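Sendent
Home / Storage / Small boxes / Privance

Privance small boxes with lid
Black outside, two lid styles
Sold in packs of 60 or cartons of 200

Privance is our range of small rectangular boxes for keeping one thing, or a few very small things, in a place where they can be found again. People buy them for pens, drill bits, spare fuses, watch parts, sewing machine feet, memory cards and the loose keys that end up in every desk. They are sold by the pack and by the carton from our warehouse in Ziltstead. We do not sell them singly.

The outside of the box is black in both lid styles. You can mix lid styles in one order as long as each pack is all one style. Other colors are not available in this range and we have no plans to add any.

Lid styles

Window. A long window runs along the top, so you can tell what is in the box without lifting the lid. This is the one to choose if the boxes will be stored flat, side by side, in a shallow drawer. The window picks up reflections from overhead lights. If you need to read small print through it, tilt the box a little or put the label on the end.

Framed. A white rim goes around the edge of the top, with a dark panel set inside it. The contents stay out of sight. It is a bit thinner than the window style, so the two will not make an even stack if you alternate them. Many customers use the framed style for the items they hand over to someone else and the window style for their own shelves.

The top panel on either style shows fingerprints. A dry cloth takes them off.

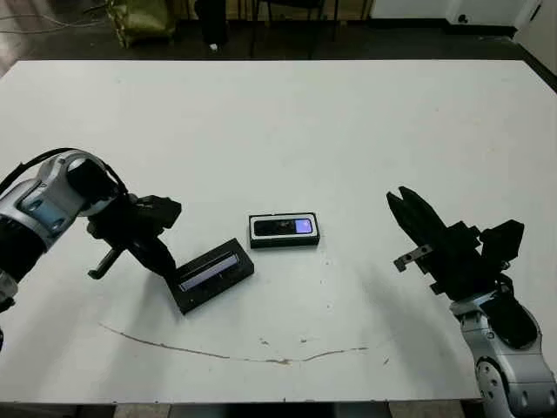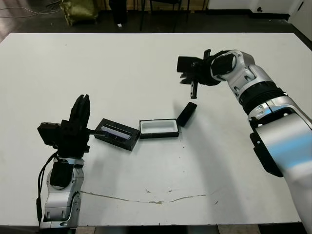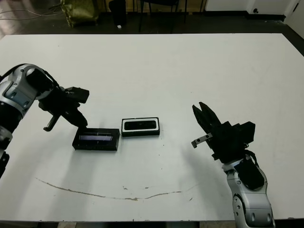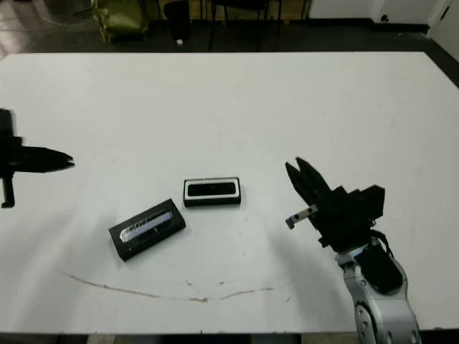
Small black boxes from the Privance range on a white tabletop.

Mirjam Maes wrote to us that she had put the window boxes in a drawer under her repair bench and the framed ones on the shelf above it, and that after a month she wished she had ordered more of the window style. She also said the lids were tighter than she expected when the boxes were new, that she had to use two hands for the first week, and that labels on the short end lasted much longer for her than labels on the top. We have changed the labeling advice further down this page to match what she told us.

Sizes

Privance comes in one footprint. The inside length is 95 mm and the inside width is 45 mm. Measure the item at its longest point before ordering, including any cap, clip or connector. An item that is exactly 95 mm long will go in, but it will be hard to get out again without turning the box over.

Depth depends on the lid style, with the window style being the deeper of the two. If you are storing something thick and have no reason to hide it, take the window style.

If your item is too long, look at the Au range. Au boxes use the same kind of lift-off lid and are made in three lengths. Au inserts do not fit Privance boxes and the lids cannot be swapped between ranges.

Opening and closing

The lid lifts straight off. Hold the lower part of the box at the short ends and pull the lid up evenly. Pulling from one corner makes it bind. There is no hinge or catch.

New lids are a close fit and loosen with use. A lid that is still stiff after a few weeks has usually been put on a base from a different carton. Bases and lids are matched when they are packed, and although any Privance lid will go on any Privance base of the same style, the fit varies slightly from one production run to the next. If you open a lot of boxes at once, lay each lid next to its own base while you work.

To close, set the lid on square and press down near the middle. Do not press on the panel itself with a fingertip or a tool.

Inserts

Boxes come without inserts. Three kinds can be added to an order:

Plain pad. A thin pad that lies on the bottom of the box and stops small hard items from rattling.

Divided insert. Makes two equal compartments. Good for pairs, such as left and right parts, or new and used.

Slotted insert. Holds flat items on edge. Check the thickness of your item first. The slots do not stretch.

Inserts are sold in the same pack and carton quantities as the boxes. They drop in and are held by the sides of the box, so no glue is needed. If you glue them anyway we cannot take the boxes back.

Labels

We used to suggest putting the label in the middle of the lid. We now suggest the short end of the base. A label there can be read when the box is in a row on a shelf, it doesn't cover the window, and it stays with the contents when the lid is off. For boxes kept in a drawer, a label along the long edge of the base is hard to see and we would leave it off.

Use a removable label if you expect to change the contents. White labels with black print are easiest to read against the box. Clear labels with black print are useless on it. A silver or white paint pen can be used directly on the base but will not come off cleanly.

Storing the boxes

Stack them no more than six high if they are full. Framed boxes stack better than window boxes, and either style stacks better on a flat shelf than on wire. On wire shelving, put down a sheet of card first.

In a drawer, leave a finger's width at one end of each row so that you can get the first box out. This sounds like wasted space, but a row packed tight from end to end has to be pried apart, and that is how most of the scratched lids that come back to us were scratched.

Keep them out of direct sun. A box on a windowsill gets warm inside, and the lid will loosen sooner.

What they are not suited to

Privance boxes are not watertight or airtight. Do not use them for food, liquids, powders, or anything that must be kept sterile. They have no lock and should not be used for medicines in a home with children. They are not mailing boxes either. If you want to send one through the mail, put it inside a padded carton and tape the lid down with paper tape.

Cleaning

Wipe with a dry or barely damp cloth. Avoid window spray on the top panel, which can leave streaks that are hard to remove, and avoid anything with grit in it. Dust collects where the rim meets the panel on the framed style, and a soft dry brush will get it out. Do not soak any part of the box.

The inner tray on boxes that have one is white and will show ink and grease. Lift it out and wipe it on its own.

Ordering

Pack of 60: one lid style per pack.
Carton of 200: one lid style per carton.
Inserts: pack of 60 or carton of 200, one kind per pack.

Orders are packed in Ziltstead and go out by ground freight. Cartons are heavy enough to need a delivery address where someone can sign. If your building has no loading door, say so in the notes field and the driver will bring a hand truck.

Sample sets are available to business customers. A set has one box in each lid style and one of each insert. We ask for the set back only if you want the cost credited to your first order.

Returns

Unopened packs can be returned within 45 days. Opened packs can be returned if every box is there and none has been labeled, written on or glued. Please count the boxes before sending them back, and put lids on their bases. Lids and bases sent loose in a carton get scratched on the way and we have to refuse them.

If a box arrives damaged, write to us with the carton number printed on the short side of the shipping carton. We replace damaged boxes from stock and do not need the damaged ones back.

Spare parts

Spare lids are sold in both styles, in packs of 60 only. Spare bases are not sold. Window panels and framed panels cannot be replaced separately, so a box with a cracked panel needs a new lid.

Stock note

Framed style in cartons is out of stock until April. Framed style in packs, window style in both quantities, and all inserts are in stock.

Page last checked 21/01/2021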